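작업 기록부 5월
벽지 보존·복제 공방, 제2작업실
작성: 공방 기록 담당
열람: 공방 전원, 코글런(Coughlan) 자료실

1. 금일 작업 범위
코글런 의뢰분 식물무늬 벽지의 풀 배합 시험을 계속하였다. 의뢰 원본은 완들리(Wandley) 저택 계단실에서 분리한 낱장이며, 원본에 대한 직접 작업은 시행하지 않았다. 시험은 모두 현대 복제지와 연습용 석고판으로 진행하였다. 오전에는 소맥전분풀의 농도별 도포를, 오후에는 이음매 정합과 건조 후 수축량 측정을 실시하였다.

2. 풀 배합
전분은 로툴라(Loltura) 정제품을 사용하였다. 침전 후 윗물을 두 차례 갈았으며, 가열 중에는 바닥이 눋지 않도록 계속 저었다. 체에 내린 뒤의 상태는 양호하였으나 지난번보다 색이 약간 누렇다. 포대가 바뀐 것이 원인일 수 있으므로 포대 번호를 별지에 적어 두었다.
농도는 13퍼센트와 16퍼센트 두 종으로 하였다. 13퍼센트는 붓이 잘 나가고 종이가 고르게 늘어났으나, 석고판 상단에서 초기 접착력이 부족하여 모서리가 두 번 들렸다. 16퍼센트는 접착력이 충분한 반면 붓 자국이 남았고, 넓은 붓으로 다시 쓸어 주어야 하였다. 시본 이건(Siobhán Egan) 선임은 14퍼센트로 조정한 시료를 추가할 것을 지시하였다. 해당 시료는 오후 작업 전에 준비를 마쳤다.

3. 적심 시간
풀칠 후 접어 두는 시간은 농도에 관계없이 동일하게 적용하였다. 복제지의 경우 접은 자리에서 안료가 묻어나는 현상은 확인되지 않았다. 다만 짙은 바탕색을 넓게 올린 시료는 뒷면에서 수분이 늦게 스며들어, 가장자리와 중앙의 늘어남이 서로 달랐다. 이 상태로 벽에 올리면 중앙에 잔주름이 잡힌다. 다음 시험에서는 풀칠에 앞서 뒷면에 분무를 한 차례 시행하고 결과를 비교한다.

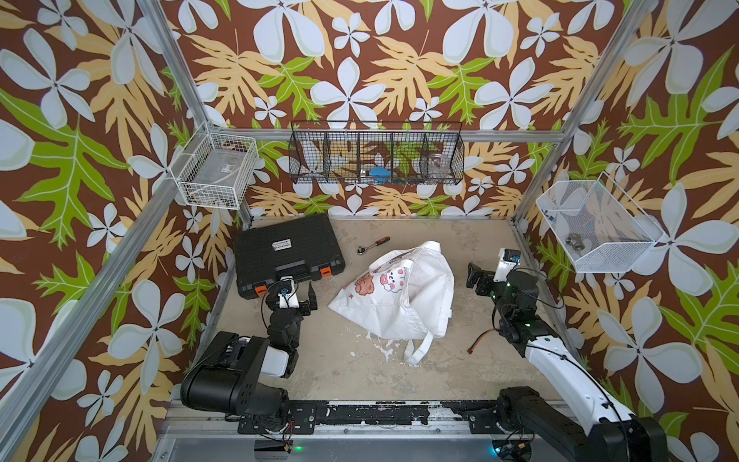
4. 이음매 정합
겹침이음과 맞댐이음을 각각 시험하였다. 완들리 원본은 겹침이음으로 시공된 흔적이 남아 있으며, 가장자리 여백을 한쪽만 잘라 낸 것으로 판단된다. 맞댐이음은 시공 직후의 외관이 우수하였으나 건조 후 틈이 생겼고, 틈 사이로 석고판의 흰 면이 드러났다. 이음매 아래에 바탕과 같은 색의 종이 띠를 먼저 붙이는 방안이 제시되었으며, 의뢰처와 협의하기 전까지는 보류한다.
무늬 맞춤은 눈높이를 기준으로 하였다. 위에서부터 맞추어 내려올 경우 하단에서 어긋남이 커진다. 수습 인원은 다림줄을 먼저 내린 다음 첫 장을 붙일 것. 모서리를 돌아가는 장은 미리 재단하여 두 장으로 나누고, 안쪽 모서리에서 겹치게 한다. 통째로 돌려 붙인 시료는 건조 과정에서 모서리로부터 떠올랐다.

5. 건조 및 수축
창을 닫고 선풍기는 가동하지 않았다. 16퍼센트 시료는 건조가 늦고 표면에 옅은 광택이 남았다. 비스듬한 빛에서만 보이는 정도이나, 무광 안료를 쓴 원본과 나란히 놓일 경우 눈에 띌 수 있다. 13퍼센트 시료에는 광택이 없었다. 14퍼센트 시료는 퇴근 시각까지 완전히 마르지 않아 판정을 내리지 않았다.
수축량은 석고판에 표시한 연필선을 기준으로 측정하였다. 측정값은 별지 23에 기재하였다. 두 번째 석고판의 오른쪽 연필선이 풀에 번져 판독이 어려우므로 해당 값은 평균에서 제외한다.

6. 안료
쿠스타비아(Kustavia) 갈색 안료의 재고가 부족하다. 짙은 바탕색을 한 번 더 조색할 분량만 남아 있다. 새로 입고되는 분량은 기존 색견본과 대조한 후 사용하며, 대조 전에는 개봉한 통끼리 섞지 않는다. 황토색 계열은 여유가 있다. 연두색은 아교 비율을 낮춘 배합이 문질러도 묻어나지 않아 그대로 채택하였다.

7. 도구
넓은 풀붓 한 자루에서 털이 빠져 시료 표면에 붙었다. 핀셋으로 제거하였으나 자국이 남았다. 해당 붓은 연습용으로 돌리고 손잡이에 표시하였다. 나무 롤러는 이음매에만 사용하고 안료가 두껍게 오른 꽃무늬 부분에는 대지 않는다. 지난달 시료의 눌린 자국은 롤러에 의한 것으로 확인되었다.

8. 다음 작업
14퍼센트 시료의 광택 및 접착 상태 판정.
뒷면 분무 유무에 따른 늘어남 비교.
코글런 자료실에 이음매 띠종이 사용 여부 문의. 문의서 초안은 이건 선임이 검토한다.
전분 포대 번호 대조. 이전 포대의 잔량은 버리지 말고 밀봉하여 보관할 것.

추기: 오후 늦게 14퍼센트 시료의 왼쪽 아래 모서리가 조금 들린 것을 확인하였다. 손대지 않고 그대로 두었다.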